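Jaidee project: progress report to the Imico fund, open day
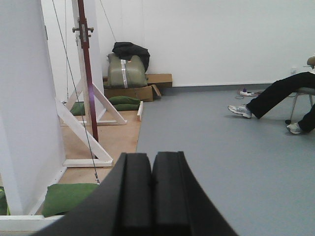
Lirnthorpe, April

Well, we did it! The open day you kindly paid for has been and gone, and I'm still finding biscuit crumbs in my coat pockets. We had 200 leaflets printed and 27 people came through the door, which for a side street in Lirnthorpe on a drizzly afternoon I'm calling a good turnout.

The plan was for the arm to pick up green cushions from the wooden platform and stack them, and to keep going while visitors wandered in and asked questions. I did most of the talking (too much of it, probably). Each demonstration was meant to last 20 minutes and the first one ran well over, mainly down to a long chat about whether it could ever change a duvet cover. Not yet, sadly!

The two black fingers got more attention than anything else. People wanted to know how hard they squeeze, so next time I'd like something soft for visitors to try them on.

A group came over from Nirklow and have asked us to take the demonstration to their hall. I've said yes in principle, but we'd need to hire a van and I haven't had a price back.

Money: we spent £1268 in all, with the printing a bit over and the room hire a bit under. Receipts are in the post to you. I still owe you the feedback forms, and I'll type those up before the end of the month.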